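Orolwood launches key and tag service for holiday let owners

13 Nov 2019

Orolwood, the household hardware supplier, has today opened a key and tag service for people who look after holiday lets, small guest houses and shared homes. It is available from the Vedness shop and by post.

The service grew out of a trial that began in July with Salminen, a lettings agency which manages 365 properties. Staff there had been keeping keys in envelopes, and changeover days often began with a search. During the trial Orolwood cut and tagged 1,693 keys for the agency and set up a colour for each type of lock — front door, store, meter cupboard and so on.

Customers send in a list of their locks with the keys to be copied. Orolwood returns the finished sets within three working days, tagged and ready to hang. There is no minimum order.

Ashok Solanki, who manages the Vedness shop, said: "Most of our customers have a drawer with keys in it that they can't put a door to. We can't always tell them what the old ones are for, but we can make sure the new ones are marked." 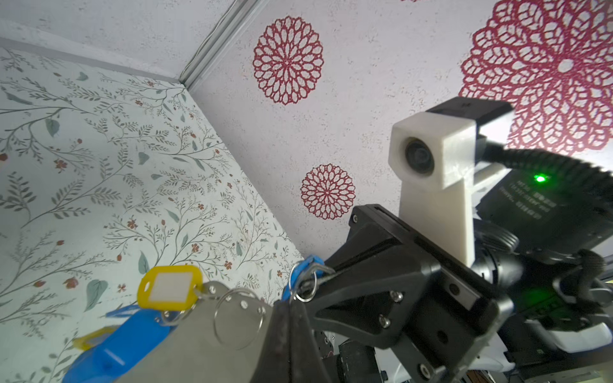
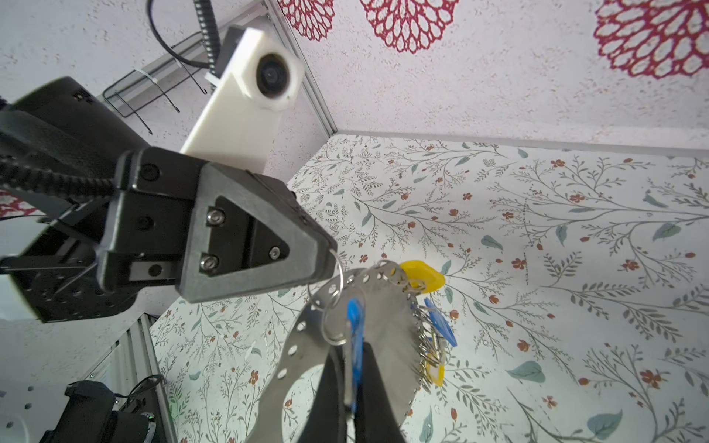 Colour is the main choice customers are asked to make when they order. Tags can be mixed on one holder, so a cleaner who covers several doors can carry the lot together. Yellow and blue, both on the metal holder in the second photograph, are easy to tell apart at a glance, and Orolwood suggests them for the two doors used most. A written label can be added to any tag — the shop advises against using a full address.

Tags and holders can also be bought without the cutting service, in packs of 12. Wirkier, the online homeware shop, will stock the packs from next week.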